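Search news
Type to search
All topics

13 September 2025
By Cletus Haddad
5 min read

Wiltent opens free household sorting and storage program in Whitfield

WHITFIELD – Wiltent, the home storage and moving company, today opened a free program to help households in Whitfield and Puludia sort out what they own before a move, a downsizing or the arrival of a new family member. The program is called Gakach and is open to any household in the two towns, whether or not it has ever been a Wiltent customer.

Gakach has three parts: a home visit, a set of printed guides, and a short-term storage shelf at the Wiltent building on the Whitfield side of the river. Households can use one part and skip the others. There is no charge for the visit or the guides, and the first 23 days of shelf storage are also free.

The program follows a trial that ended in August. During the trial, 1178 households signed up for the printed guides. Wiltent has set aside 1501 shelf spaces for the full program, up from 1000 in the trial.

"Most of the calls we get start with furniture, and most of the trouble is with small things," said Cletus Haddad, who runs the program for Wiltent. "A sofa takes two people and ten minutes. A drawer of odds and ends can take a whole evening, and then it gets tipped into a carton and goes to the new place the same way it was. We wanted to spend time on the drawer."

What a visit covers

A Gakach visit lasts up to two hours. A staff member sits down with the household and goes through one area chosen in advance, such as a hall closet, a kitchen drawer, a child's bedroom or a shelf in the garage. The visit does not cover the whole home. Wiltent found during the trial that people who tried to cover every room in one session usually stopped partway through the second.

Staff do not decide what is kept. They bring labels, paper bags and a folding table, and they write the list if the household would like one. Anything to be given away stays with the household, along with a sheet of local drop-off points and their opening hours. Wiltent does not resell donated items and does not take a fee from any of the places on the sheet.

Visits can be booked for mornings, afternoons or early evenings. Renters and owners are treated the same way. People in shared housing may book for their own room without the agreement of the other tenants, but shared kitchens and hallways need a yes from everyone on the lease.

The printed guides

There are six guides in the set, each four pages long. They cover papers and letters, clothing, tools, kitchen goods, children's things, and what the program calls small mixed items. The last one was the most requested during the trial and has been rewritten with comments from people who used it.

The small mixed items guide starts with containers. It advises households to use what they already have before they buy anything. Cookie tins, shoe boxes and jars with good lids are all suitable, provided they can be opened easily and will sit flat on a shelf. The guide suggests one container per person or per room, with a limit set by the size of the container.

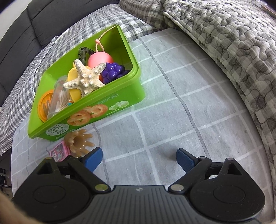
Once the container is full, something has to leave before anything new goes in. The guide recommends tipping everything out on a bed or table twice a year and putting back only what the owner still wants. For children, it suggests that the child do the choosing and that an adult handle the cleaning and any repairs. Toys with missing battery covers should be set aside until the cover is found or replaced.

The guide on papers has also changed. The earlier version asked people to sort letters by year. Many found this slow, so the new version asks them to sort by who sent the letter and to deal with dates later, if at all. A page on photographs has been moved from the papers guide into a loose insert, as several households said they preferred to do photographs separately and over a longer time.

All six guides are set in large type. They can be picked up at the Wiltent front desk or requested by mail.

Shelf storage

The shelf is meant for households that need a few boxes out of the way while they finish sorting. Each space holds two standard moving boxes. Boxes must be closed and labeled with a name and a phone number, and staff will not open them. Food, plants, fuel, paint and anything alive cannot be accepted.

After the free period, a household can pay for further storage by the week or collect its boxes. Wiltent will call before the free period ends and again on the last day. Boxes that have not been collected will be held at the normal weekly rate and will not be thrown out without written notice.

The shelf area is on the ground floor and has step-free access from the parking lot. Hand carts are kept by the door. Customers who cannot lift their own boxes can ask for help when they book, and a staff member will meet them at the car.

Changes since the trial

Wiltent made several changes after the trial. Evening visits were added. The booking form was cut from three pages to one. The question about household income was removed – it had no effect on who could take part, and a number of people left the form unfinished when they reached it.

The company also dropped a follow-up call that took place one week after each visit. Households said it felt like a check on their progress. They can now ask for a second visit at any time instead, with a limit of three visits per household in a year.

"People told us the call made them feel they had homework," Haddad said. "That was fair. If they want us back, they have the number."

Puludia was not part of the trial. Visits there will be handled by the same staff who cover Whitfield, and travel time is not counted toward the two hours. Wiltent has no shelf space in Puludia at present, so residents will need to bring boxes to the Whitfield building. The company is looking at a second site but has not signed a lease.

How to take part

Bookings open today. Households can book by phone, by mail or in person at the front desk. The form asks for a name, an address, the area to be sorted and a preferred time. Visits are given out in the order that forms arrive, with a small number held back each week for people who have to move at short notice.

Groups such as tenant associations and senior centers can ask for a talk based on the guides. Talks run for 45 minutes and include time for questions. Copies of the guides are left with the group afterward.

About Wiltent

Wiltent provides moving, packing and storage services to homes and small offices in Whitfield and the surrounding area. The Gakach program is paid for from the company's own budget.

Media contact: Cletus Haddad, Gakach program, Wiltent, Whitfield. Interviews can be arranged through the front desk.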